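Singers wanted - Skotine community choir, Palgate

Posted May 6, 2010

Quick one as rehearsals are nearly on us. We need more voices for the summer programme, mainly tenors and low altos but come along whatever you are. No audition as such. Zoila will ask you to sing a scale and a verse of anything you like, just so she knows where to sit you.

We're at 14 regulars and would love to double that before August. Reading music is handy, not needed. Half of us learn by ear from the practice CDs. Beginners fine, rusty singers fine, people who were told to mime at school very much fine.

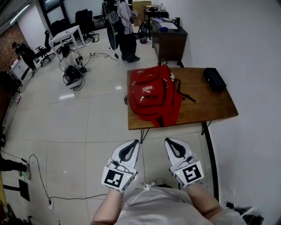 Rehearsals are Thursday evenings, 7.15 for 7.30, finished by 9.15 at the latest. First half hour is warm ups and breathing, then parts, then tea, then we put it all together. Sign in when you arrive please, name and voice part, the sheet will be on a wooden table with thin black metal legs, same sort as the one in the photo. Bring a pencil and a bottle of water. Folders are lent out free but we do want them back!!

What we're singing: two Peruvian songs arranged by Zoila, a couple of rounds, the Sturninska lullaby again (by request) and one big noisy gospel number to finish. Lyrics sheets given out, pronounciation help too.

Concert is at the Yupanqui Rooms in August, date to be confirmed. Seats 101. Black bottoms, any bright top.

Cost: £3 a week, pay on the night. First two weeks free so you can see if you like us. Under 18s welcome with a grown up.

Also after someone to turn pages and someone who can play piano for us on the odd week. Small fee for the pianist, sorry its not more. Sight reading a must for that one.

To join, ring Zoila Llanos on extension 470 at the Palgate office, daytimes, or just turn up ten minutes early and ask for her.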